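Sticker placement on a homemade joystick deck, show me yours!
Started by Kirui_Fan, 17 replies

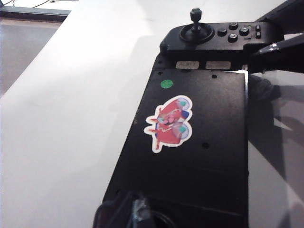
Post 1, Kirui_Fan
So the black one has found its spot on the white table and I'm in love with it all over again. Joystick, six buttons, and a big flat plate below that was just asking for a sticker. I put the cartoon one on the left half and now I can't decide whether to fill the rest or stop there. What have you lot done with yours? And do you label along the lip, or is that only me?

Post 2, onduda40
Oh that's lovely! Leave it exactly as it is. One good die-cut with a fat white border on matte black looks brilliant, and a second one would only fight with it. The little green dot up in the corner can stay though, I like that.

Post 3, Jiron
Disagree! A flat plate that size wants filling. Mine has been covered since December and I grin every time I sit down at it. Start at the edges and work in, overlap a bit, and don't measure anything.

Post 4, onduda40
Until you rest your wrist on it for an evening and the corners start to curl. I peeled 40 off my old deck and it took a hairdryer and most of a Monday.

Post 5, Jiron
Cheap paper ones, I bet. Vinyl doesn't do that. Wipe the plate with a barely damp cloth first, let it dry properly, then press from the middle outwards with an old bank card. Textured plastic is fussier than smooth but it does hold.

Post 6, Victor Biwott
Can we talk about that knob? I do like a knurled one. I swapped mine for a smooth ball top last year and went back after 3 days, my thumb kept sliding off. Also yes to labels! I've got two decks that look the same from across the room and I'd be lost without them.

Post 7, Kirui_Fan
Victor, same, the grip is my favourite bit! My writing has gone so faint on those labels though. What pen are people using?

Post 8, Victor Biwott
Fine permanent marker, then a strip of clear tape over the top. Pencil and biro both rub away.

Post 9, katano_492
Label maker. Sorry, but handwriting on kit always ends up a smudge.

Post 10, onduda40
Boo, handwriting has charm :)

Post 11, Kirui_Fan
Marker and tape it is. I've got a sheet of vinyl ones in the drawer as well, so I might try a single small one on the right and see if I can live with it. onduda, look away!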